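Repair evenings are back at the Bollent rooms

What a way to start February! Our first repair evening of the year filled both rooms at Bollent, and we had to borrow chairs from the choir next door. If you came along with a toaster, a radio or a laptop that takes an age to wake up, thank you — it was lovely to see so many new faces, and the queue for the sewing table went right out to the coat hooks.

Natália Loureiro ran the computer bench again and has asked me to pass on a few things. Before you bring in an old machine, please copy your photos and letters on to something else, even if the fault seems tiny. Bring the power lead too (the right one, please, we had two people with a hairdryer lead). And if you know the password, write it down and keep it in your pocket, as half the evening can go on guessing the name of a long-gone cat. 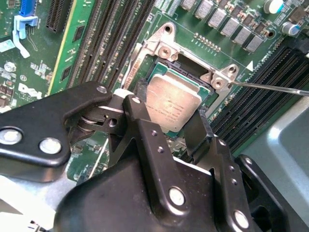
Vitória Carvalho's talk on second-hand computers was my favourite part of the night. She bought her own desktop from Prosasa for £90, spent a happy weekend cleaning it out, and now edits the whole Arruda walking map on it. Her advice is to spend money on memory and a decent drive first and leave the rest until you really miss it. She also showed us how to check whether a machine will still get updates, and I went straight home and tried it on mine. It passed!

The notes from her talk are in the blue folder at Hellora, next to the till, and you're welcome to copy them out or take a snap on your phone. There are 4 spare keyboards behind the counter as well, all free to anyone who can use them. Just ask.

We're now looking for someone who knows their way round sewing machines. You wouldn't need to come every time, and there is always soup. We could also do with small jars with lids for screws, and old bath towels for the benches — the scruffier the better.

The next evening is 2025-02-12, doors open at half past six, and the last items go on the benches at eight. Come early if you've got something big, and do bring a friend!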